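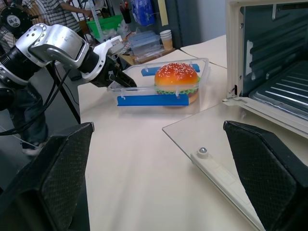
3.2 Container reuse in small workplaces

The household part of the survey asked only about containers kept at home. Many respondents added in the free-text field that they also took containers to work, so a second round was sent to small firms in the Delaunay district in November. It covered offices, repair shops, teaching rooms and laboratories with fewer than 70 employees. Restaurants and food stores were left out because their containers are subject to separate rules on cleaning and labeling.

Each workplace kept a log of plastic containers that were still in use after their first purpose had ended. An entry gave the type of container, its present use, and the reason it was finally thrown away, if it was. The logs were collected by Hevent and coded in Stastix with the same list of categories used for the households. After duplicate and blank entries were removed, 2,298 entries remained. Entries that could not be assigned to a category were read a second time by another coder and were dropped if the two coders still disagreed.

Containers were sorted by shape and not by original content, which many workplaces could no longer name. The main groups were tubs with lids, bottles and jars, deep boxes, and shallow trays. A shallow rectangular tray of clear plastic, with blue plastic strips along two of its inner walls, is shown in Figure 4. Trays that had been fitted with extra parts were kept in the same group as plain ones, as the logs did not record such changes in a consistent way.

Tubs with lids were mostly used for screws, clips and other small supplies. Deep boxes held paper, cables or cleaning cloths. Jars were often used for pens and brushes, and in the repair shops for liquids, although the instructions at two of those shops did not allow this. Trays had the widest range of uses and moved between rooms more often than the other groups, which made them harder to follow in the logs.

The most common reason for disposal was cracking, followed by loss of the lid. In 22 percent of the disposal entries the container was undamaged and was thrown away during a move or a general cleanup. The figure for households in the Diltach sample was 19 percent. The difference is small, and the two groups filled in their logs over different periods, so it should be read with care. Staining and odor were rarely given as reasons outside the household sample.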